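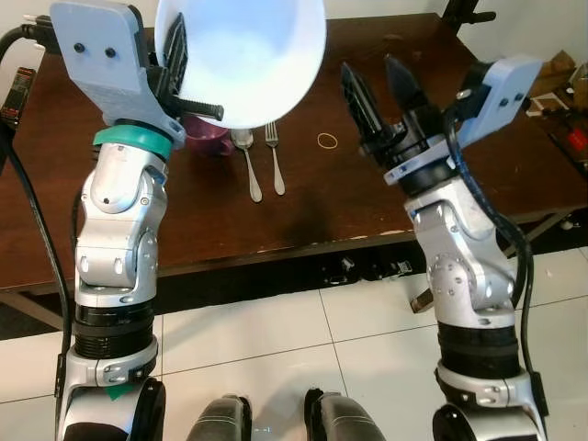
04/12/2024

Well, we did it. The whole office is off the old server and onto Prirkach, and I am writing this with cold tea and one eye on the status page, which is green, green, green.

I had 129 mailboxes on my list this morning and I figured I'd be lucky to get half of them across before lunch. Instead the first batch went through while I was still looking for my headset! Then of course the second batch sat at 33 percent for so long that I started writing an apology email in my head. Inmaculada Cifuentes called from the Bivwood office to ask if her calendar was supposed to be in a different time zone (it wasn't, my fault, I'd left a setting alone that I should have changed back in March).

The shared drives are another story. Goicoechea quoted us for moving the lot, and the price made me laugh out loud, so I'm doing it myself over the next 2 weeks, one department at a time. Accounting goes first because they yell the loudest. I found folders in there named "new", "new new" and "use this one", and I'm moving every one of them exactly as they are, I don't care.

Also canceled the Prarkico backup plan, or tried to. They want the request in writing, with a form, and the form link is dead. Sent them a screenshot.
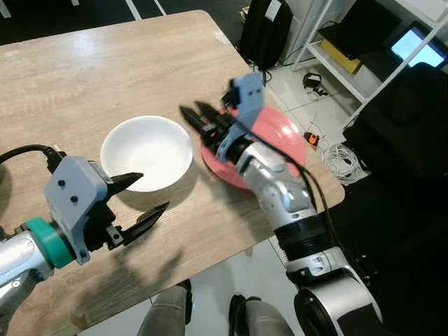

What happens to the old server now? It stays switched on, read-only, for about 20 days, and after that I wipe the disks and it goes to recycling.

I'll kind of miss the noise it makes, but not the smell of that closet in summer. Anyway, I need to reset the password on the scanner account before bed, it's still trying to send mail the old way and I've had four bounce messages while writing this.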